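Cómo conservar en buen estado una pared empapelada

Guía para residentes de los apartamentos Vullari

El papel pintado de las viviendas requiere un mantenimiento sencillo pero regular. La presente guía reúne las indicaciones del servicio de conservación y se aplica a cocinas, pasillos y dormitorios. Los cuartos de baño disponen de su propio documento.

Antes de empezar

Compruebe en la ficha de la vivienda si el revestimiento es vinílico o de celulosa. El primero admite una limpieza con agua; el segundo debe limpiarse exclusivamente en seco. En caso de duda, consulte en recepción indicando el número de apartamento.

Limpieza ordinaria

1. Retire el polvo con un paño de microfibra seco, de arriba abajo.
2. En papel vinílico, disuelva una cucharadita de jabón neutro en 2 litros de agua tibia.
3. Humedezca una esponja blanda, escúrrala bien y pásela sin frotar, siguiendo el sentido de las juntas.
4. Seque de inmediato con un paño limpio.

No se utilizarán lejía, amoniaco, estropajos ni limpiadores de vapor. Las manchas de grasa recientes en papel de celulosa pueden tratarse con polvos de talco: se aplican, se dejan actuar 4 horas y se retiran con un cepillo suave.

Juntas despegadas

Levante el borde con cuidado, aplique una capa fina de adhesivo para juntas con un pincel y presione con un rodillo desde el interior hacia el borde. Elimine el sobrante con una esponja apenas húmeda. Si la zona despegada supera la longitud de una mano, solicite la intervención del servicio técnico.

Estantes y elementos colgados

Descuelgue los accesorios antes de limpiar la pared y vuelva a colocarlos cuando el papel esté completamente seco. Toda perforación nueva precisa autorización escrita.
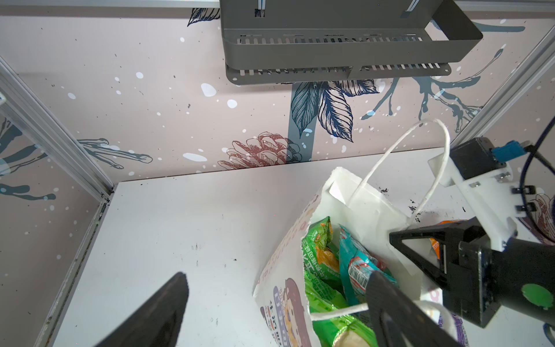

Estante metálico gris de dos niveles sobre pared con motivos botánicos.

Las solicitudes de reparación se dirigirán a Solène Vasseur, responsable de conservación, en el despacho 226. Las visitas técnicas se realizan los miércoles por la mañana, previa cita.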